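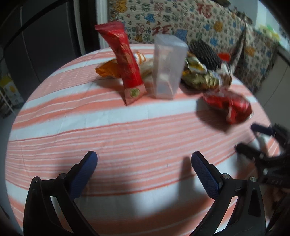
Okay, so the plums. I said I'd write up what I did with the July batch and then I let two weeks go by, sorry Gianni. I ended up with way more fruit than I planned for (the tree behind the Kisley place leans over our fence and they told me to take whatever falls on our side), and I canned as much as I could before it went soft. If you are wondering about stains, get yourself a striped cloth for the table. Mine has orangey bands with white ones in between, and plum juice on the orange part hardly shows. The white part is another story, but it's a tablecloth, it'll live.

Gianni Leone wrote:
> Has anyone done whole plums with the skins on? My aunt
> always halved them but I swear I remember eating them
> whole out of a jar as a kid. Also how much sugar are
> people using these days? The old Fiore booklet says a
> light syrup is fine but mine came out tasting like
> nothing. I still have the big kettle from Bresinex
> and I'd like to use it for something besides pasta.

Yes, whole works! You have to prick the skins though. I use a big darning needle, two pokes per plum, one on each side, and even then some of them will split. They taste the same split. I quit worrying about it years ago when I figured out that the only person in my house who looks at the jar before opening it is me.

On the sugar, I went with 300 grams to each quart of water this time and liked it a lot better than the light stuff. You're right that light syrup comes out flat, especially if the plums were a little underripe going in. I also threw a strip of lemon peel in half of the jars. Loved it. My sister thinks it tastes like furniture polish, so maybe try one jar first.

The Bresinex kettle should be fine as long as your jars sit on a rack and you can get water over the lids. I had the same one until the handle went, and I remember it being slow to come up to a boil, around 30 minutes if it was really full. Go by the chart in your book for the processing time, and don't forget to add for altitude, you're up a lot higher than I am. 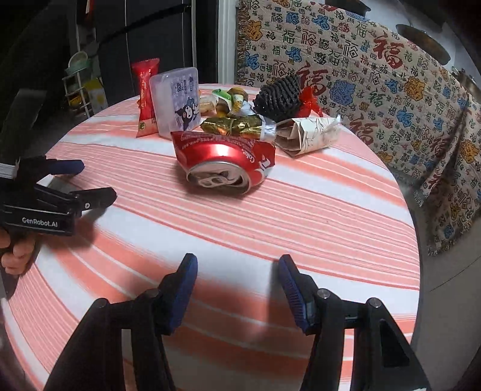 Now, labels, which I know we argued over last year. I'm still for masking tape and a marker on the lid, and I'm still not going to write the variety because I don't know the variety. And do your labeling after the jars have had their night on the counter and you've checked the seals. Clear the table first, too. Mine collects snacks like you wouldn't believe, a squashed Coke can on its side, a snack bar in a red wrapper, and next thing you know you're sticking tape to the wrong thing. I keep the jars in an old Sudisport gym bag box under the stairs, where it's dark and stays cool enough.

Does anybody have a use for the leftover syrup? I have a pitcher of it in the fridge and I've been putting it in seltzer, but there's a limit.

Print this message | E-mail this message

Comments

plumcrazy: Leftover syrup goes on pancakes at our house. Boil it down a little first.

Gianni Leone: Thank you!! Kettle is out. Going to try the lemon peel in one jar and hide it from everybody.

dot_in_the_valley: I halve mine. You fit a lot more in the jar and the pits come out before you break a tooth on one.

Related messages

Re: lids that won't seal
Plum butter in the oven, overnight?
Fiore booklet, anyone have the missing pages
Message 481: Pears, brown ones, still okay?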